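Stadstead Robotics Club – Student Projects
Topic: Table sorting, spoon or sticks first?

rimis_7
Sep 8, 2021
Hello all. Our team has the sorting task for the Jalora student meeting: sticks go in one container, cutlery in the other. We work with two hand-held grippers on a kitchen table. I want to begin with the spoon, but my partner prefers the sticks. The sticks lie close together and the fingers take two of them at once. What do you think?

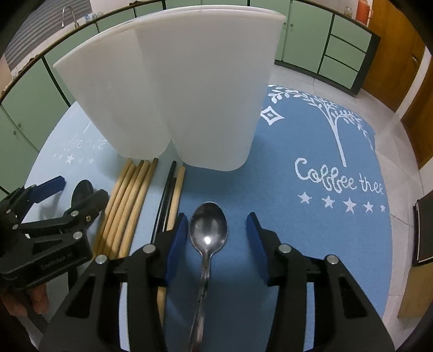

Reply 1 – ghita_bench
Sticks first. The spoon is thin at the handle and it will slide from the pads. You will lose time there, so do it at the end.

Reply 2 – oldgearbox
I don't agree. We tried this task in July with 12 attempts, and the spoon was fine in all except one. Take it by the handle, near the bowl. The sticks gave us much more trouble.

Reply 3 – ghita_bench
Maybe your pads were softer. With ours the spoon fell four times in one evening – very annoying.

Reply 4 – rimis_7
Thank you both. We will try the spoon first, and push the sticks apart with one finger before we grip. Is it allowed in the rules to push?

Reply 5 – oldgearbox
Yes, pushing is allowed, but only with the gripper.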